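December 23, 2023

Back on the gripper comparison, and I finally have something to write down! Quick recap for Vasilis, who missed the last two days: same arm both times, same counter, same objects, and the only thing I swap is the hand. Busley fingers first, then the Tunetti ones with the softer pads. Controller loop was at 1000 Hz for all of it.

Busley did 49 picks before I had to stop and retighten the left finger (the screw backs out, same as last week, we really need threadlocker). It's quick and it closes hard, maybe too hard. I dropped the force limit from 2000 to 1550 in the config and it behaved a lot better on anything round. Those units are raw counts, by the way, I still haven't converted them.

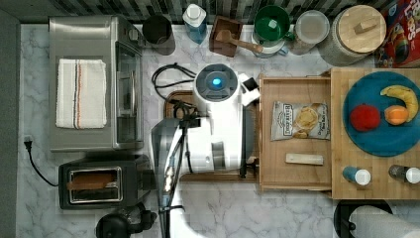 Counter layout from overhead, fruit plate and chip bag on the right.

The chip bag is the one I care about most. Busley pinches it fine but I can hear the chips going, ugh. Tunetti is gentler and slower, and it wants to come in at a shallower angle, so the sides of the drawer get in the way. I tried tilting the wrist and that helped some. The banana was easy with both. The small bottles lying on their sides are a pain with the Tunetti pads because they roll just as it closes – a slower approach might fix that, haven't tried it yet.

Vasilis, can you look at the Endale driver when you're in? It threw a timeout twice on reconnect after the swap and I just power cycled it.

Still to do: Tunetti again with the 1550 limit, mallet with both, find the other pad set (I think it's in the Fleltitz box)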